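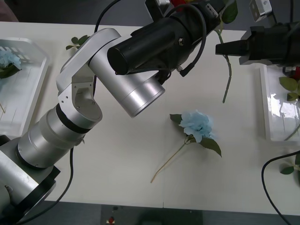
Sports Corner

Why does a soccer team have eleven players?

I get this question a lot, mostly from my nephew Woo-jin, who is nine and likes to ask things when I'm trying to park the car. So let's have a go at it!

Long ago, soccer didn't have one set of rules. Every school and town had its own. In some village games the whole village played, and the goals could be in different places on either side of a river. Imagine 202 people chasing one ball through the mud – I'd have stayed home with a sandwich.

When schools and clubs wanted to play each other, they had to agree on things first. How big is the field? Can you pick the ball up? How many on each side? Early clubs sometimes played with fifteen or even twenty players, and they sorted it out by letter before the match.

Bit by bit, eleven became the usual number. Some people say it was copied from cricket, which has eleven on a team too. Others tell a story about school bedrooms with ten boys and a teacher in each. I like that one, but I can't promise you it's true.

Younger kids often play with fewer, on a smaller field. You get to touch the ball a lot more that way – and there's much less running back to your own goal, which suits me fine.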